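Section 4: Setting Up Your First Delivery Route

You've got your account and your vehicles are in the list, so now comes the fun part! This section walks you through building a route in Gresura, from the depot pin all the way to sending it to a driver's phone. Your first one may take most of a coffee break. After that you'll be flying through them.

Before you start

You'll need the following close by:

- Your depot address, with the loading door or gate if you have more than one
- A list of stops, typed or in a spreadsheet
- The payload limit for each vehicle, from the plate inside the door
- The driver's sign-in name

Note: If you skipped Section 3 (Vehicles), go back and do it now. Gresura can't match loads to vans it doesn't know about.

4.1 Set the depot

1. Open the Routes tab and choose New Route.
2. Give the route a name. Short names work best on a phone screen. We like a town and a time of day, such as "Jarkside AM".
3. Type the depot address and press Find.
4. Drag the pin to the exact spot where vans load. On a big industrial park this makes a real difference to the first leg.
5. Choose Save Depot.

You only have to do this once per depot. The next route you build will offer it at the top of the menu.

Note: Running from two depots? Save both, then pick a start and a finish separately. A van can leave from one and come home to the other, which is great for cross-town work.

4.2 Add your stops

You can type stops by hand or bring them in from a spreadsheet. Both ways end up in the same place, so use whichever you like.

To type them:

1. Choose Add Stop.
2. Enter the street address and press Enter.
3. Add a contact number if you have one. The driver can tap it to call.
4. Repeat until the list is complete.

To import them:

1. Save your spreadsheet as a CSV file. Each row is one stop.
2. Choose Import, then pick the file.
3. Match your column names to ours. Gresura guesses most of these and is pretty good at it, but look them over.
4. Choose Check Addresses. Anything in orange needs a second look.
5. Fix the orange rows, then choose Add to Route.

A single file can hold up to 1,000 rows. A single route can hold 300 stops, so a bigger file will be split over several routes and you'll be asked which vehicles should take them.

CAUTION: Importing the same file twice adds every stop twice. If you see doubles, choose Undo Import right away. The Undo button goes away once the route has been sent.

4.3 Enter the parcel details

This is the step people want to rush, and it's the one that pays you back all day long. Good parcel details mean the right van, the right order and no surprises at the dock.

1. Open a stop and choose Parcels.
2. Enter the number of pieces.
3. Enter the total weight in pounds. The limit for one stop is 500. For anything heavier, split it into two stops at the same address.
4. Pick a type: Box, Envelope, Soft Goods, Furniture or Other.
5. Tick Two-Person Lift if the driver will need a hand.
6. Add a photo if you'd like one on the stop card. You can add as many as you want, and they show up side by side. 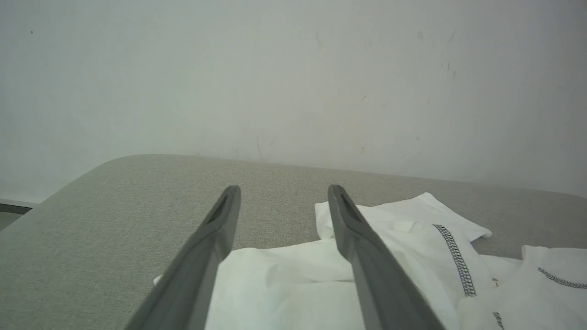
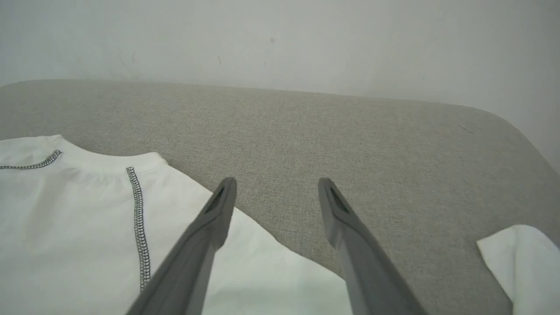
Photos: Pascual

Soft Goods can share shelf space with boxes in the load plan. Furniture always gets floor space, and Gresura plans it so the last piece in is the first piece out.

Note: If you ship the same kinds of things every day, save them as presets. Choose Save as Preset at the bottom of the Parcels screen and it'll be waiting for you on every stop from then on. This is our favorite time-saver in the whole program!

4.4 Set time windows

1. Open a stop and choose Time Window.
2. Enter the earliest and latest arrival.
3. Choose Firm or Flexible.

Firm windows are never broken. If the route can't meet one, Gresura stops and tells you which stop is causing trouble. Flexible windows can slide by up to 11 minutes either way, and that little bit of slack often saves a long double-back across town.

Try to keep Firm for the stops that really need it, like a store with a locked receiving door. A route with every window set to Firm will usually come back with a red banner.

4.5 Build and check the route

1. Choose Build. A long route takes about a minute.
2. Look at the map. The line should leave the depot and sweep around without crossing itself too often.
3. Open the Load tab and check the weight bar. Green is fine, yellow is close to the limit, red is over.
4. Drag any stop up or down the list if you know something the map doesn't. Local knowledge counts for a lot here, so use it.
5. Choose Rebuild Times to update the arrivals after a move.

CAUTION: The weight bar uses the numbers you typed in. It doesn't replace a scale. Never send out a vehicle that you think is over its payload limit, whatever color the bar is.

4.6 Send it to the driver

1. Choose Send.
2. Pick the driver from the list.
3. Wait for the check mark. It shows up when the route has reached the phone.

If your drivers use a Gekov handheld instead of a phone, the route will load the next time the unit is set in its cradle. There's no check mark in that case, so ask the driver to confirm before pulling out.

To change a route after sending, open it and choose Edit Live. The driver gets a chime and the new stop flashes blue until it's tapped.

Next: Section 5, Proof of Delivery

Last updated 26/03/2022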